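The Rulebook Says Sorted. Sorted How?

Naveed Rind keeps the guidelines in a ring binder, and the binder is getting fat. At Pekinlow, the small automation shop in Estmont where he runs testing, a robot's sorting run now has to follow 20 written rules before anyone is allowed to quote the result. A year ago there were none. Rind thinks this is progress. I spent two days there and I'm less sure.

Take the rule on color. Parts go into the half of the container that matches them. Fine, until the part is somewhere between yellow and orange and the supplier's sheet calls it one thing and the person scoring calls it another. The binder's answer is that the scorer decides. Mudassar Chaudhry, who wrote most of the pages, says any rule needs a human at the end of it. Maybe so, but then a score of 100 percent means one person agreed with himself all morning.

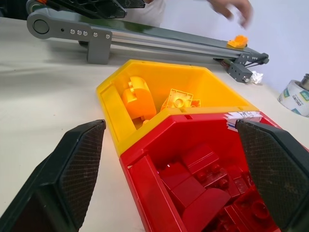
Then there's the matter of people near the belt. The binder says hands stay clear while the arm is moving. It doesn't say how far clear, or what counts as moving - a pause between two picks looks a lot like a stop. I asked three people and got three distances. Naheed Bukhari, who trains the new operators, would like a line painted on the table. Her request went in last December and is still waiting for a signature.

Flandex, which buys the finished cells, asks its suppliers for 268 logged picks per shift and a signed sheet. The sheet has a box for dropped parts. It has no box for parts put down somewhere odd and nudged into place afterward. Hongjun Lü, who signs for Pekinlow, told me he writes those in the margin. Flandex has never asked him about the margin.

None of this is scandalous. Rind showed me 2,005 entries in his log, neatly kept, and I believe every one of them. What I can't work out is what they'd tell a buyer who has never stood at that table. A second edition of the rules is due soon. Chaudhry says it will be longer.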